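May 7, 2026

Rain until noon, then clear. Walked to the Shehu post office to send the tax form and stood in line for a long time. The form should have gone in April, but I had the wrong version and had to print it again at the library.

The bank called about the Cilari account. They want a second signature and a copy of my lease. I said I would bring both in next week. The balance is 1,586, a little less than I had written down. I think I forgot the water bill.

Spent the afternoon on the garden bed along the fence. I pulled up the last of the winter kale and put in 22 onion sets, two rows. The soil is still heavy on the low side and stuck to the shovel. I want to add sand there before the beans go in. The gutter over the shed drips right onto that corner, so I need to fix that first. Illutico has the bracket for it, but only at the store across the river.

Read for an hour after that. I am on page 467 of the canal book and have lost track of which engineer is which. The maps help some.

Supper was leftover soup and the heel of the bread. The soup needed salt. Dishes done by seven.

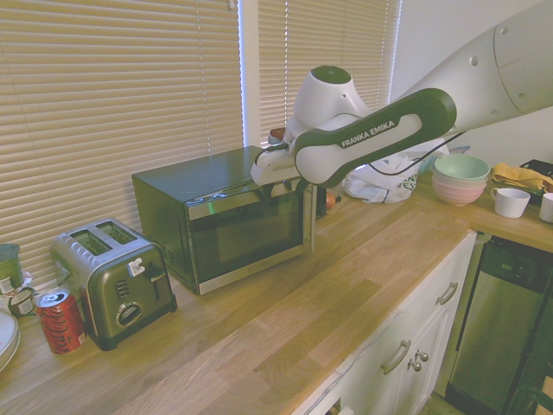
Microwave on the wooden countertop.

Moved my old entries into Fileo tonight. 2 of them would not open, both from the year of the move. I will try again tomorrow. My back is sore from the digging. Going to bed early with the window open.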